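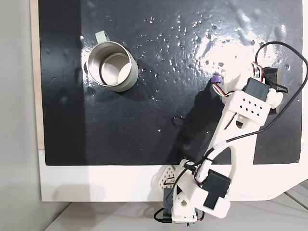 Egan 300 Emergency Water Tank

The Egan 300 is our biggest standing tank for churches, village halls and schools that want drinking water on site when the mains goes off. It holds 300 litres, fits through a normal doorway, and has two taps set high enough to get a stockpot underneath (a small thing, but the people who run kitchens love it!).

We first made it for the parish halls along the Trindden valley, where a burst main in October left whole streets dry and the halls ended up handing out water from whatever they could find. Since then 32 congregations have taken one, and we still get a kick out of every order.

What's in the box

Tank with screw lid and dust cover
Two lever taps, one spare
Livudum filter cartridge, good for 1,980 litres
Filling hose with mains fitting
Wall chart for rotating the water

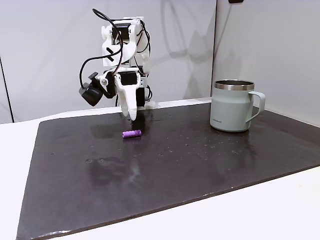 2 min read

Filling and looking after it

Stand the tank on a solid floor before you fill it, as it won't be going anywhere afterwards. Run the first few litres through and throw them away. After that, change the water every six months - most halls do it at Easter and harvest, when there are plenty of hands about and the garden can have the old lot.

The Livudum cartridge clicks in behind the lower tap and needs no tools. If the flow drops to a trickle, it's time for a new one.

Will it go with what we've got?

If you already own the smaller Rurnent tank, yes! The hose and taps are the same size, so you can link the two and draw from either. Older Rurnent tanks with the brass outlet need an adaptor, which we'll pop in free if you mention it when ordering.

Order code 931. Delivery is to the door, and we can bring it into the hall if there are no more than three steps.

Page updated 17 April 2018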